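How Sound Travels
Plustivcombe Museum of Science – Pages for Young Visitors

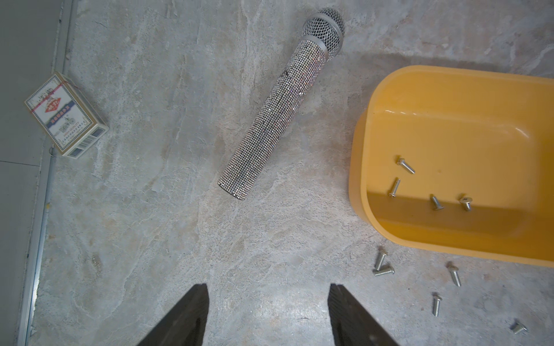 What is sound?
Sound is a kind of movement called a vibration. When something shakes back and forth very quickly, it pushes on the air next to it. That air pushes on the air beyond it, and the movement spreads outward until it reaches your ears.

Making a sound
Place two fingers gently on the front of your neck and hum. The buzzing you feel comes from your vocal cords, which are two small folds inside your throat. A drum works in a similar way. When a drummer strikes the skin, it moves up and down and sets the air moving too.

High and low
Fast vibrations make high sounds, such as a whistle. Slow vibrations make low sounds, such as thunder. Scientists count the number of vibrations in one second and call this number the frequency. A sound with a frequency of 500 hertz vibrates 500 times every second.

From voice to loudspeaker
A microphone has a thin part inside it that moves when sound reaches it. The microphone changes this movement into an electrical signal. An amplifier makes the signal stronger, and a loudspeaker turns it back into sound that a whole room can hear.

Where sound cannot go
Sound needs something to travel through. It can pass through air, water, wood and metal – and it moves faster through water than through air. In empty space there is almost nothing to carry it, so astronauts outside their spacecraft speak to each other by radio.

Try it at home
Ask an adult to help you tie a metal spoon to the middle of a long piece of string. Hold one end of the string against each ear and let the spoon tap the side of a table. The string carries the vibrations to your ears, and the spoon will sound much like a bell.

Words to know
Vibration – a quick movement back and forth
Frequency – the number of vibrations in one second
Amplifier – a device that makes an electrical signal stronger

Text by Humaira Abbasi. Reviewed by Kam-wah Hung, Learning Department.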